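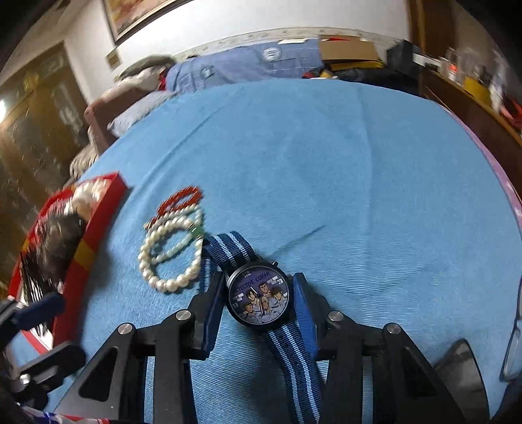

*A character watch with a printed dial, bearing the title "Detective Conan".*

**Character watches** are wristwatches whose dials carry figures from comics, cartoons, films or games. They are among the most cheerful objects in the whole history of timekeeping, and collectors love them for exactly that. Most were made cheaply, sold to children and worn until the strap gave out, so a clean example with its box can be a real find!

## Origins

Comic figures appeared on pocket watches before wristwatches became common, and by the 1930s the idea had taken off in a big way. Early makers often turned the figure's arms into the hands of the watch, a lovely trick that left the hero pointing wildly in two directions for most of the day. Later designs moved away from this and used plain hands over a full picture, which gave artists far more room to play with.

The arrival of cheap quartz movements in the 1970s changed the trade. A small workshop could now buy movements in bulk, print its own dials and have a new design ready within weeks. Japanese comics and animation proved a wonderful source, with their large casts and bold title lettering.

## Dials

The dial is where all the fun is. Older ones were usually printed by pad or screen, one colour at a time, and slight misprints are common (some collectors hunt for them). Newer dials may be printed digitally, allowing fine shading and busy backgrounds. Many designs leave out most of the numerals so that the picture has space, and keep the hands thin for the same reason.

Sunlight is the great enemy. Reds tend to fade first, and a dial left on a windowsill for a summer can lose much of its charm.

## The Zuvholm works

The small firm of Bilano, based in Zuvholm, is a favourite among specialists. It made character watches in short runs, the largest being 3000 pieces, and its catalogue lists 171 designs. Bilano dials were drawn by hand at full size, a remarkable feat on a surface so small, and the firm's early cases came in 4 sizes. Its rival Ceklow preferred bright plastic cases and swappable straps, and its watches still turn up at car boot sales.

## Collecting

The Cârstea collection, shown every October, holds 193 watches and is a joy to visit. Its displays group watches by the story they come from, so that a single tale can be followed through decades of changing taste.

Beginners often start with a series they already love. Batteries should be taken out of any quartz watch going into storage, as a leak can ruin the movement and stain the dial from behind. Original boxes, leaflets and spare straps all add interest, and often value too.

## See also

- Novelty clocks
- Pad printing
- Quartz movement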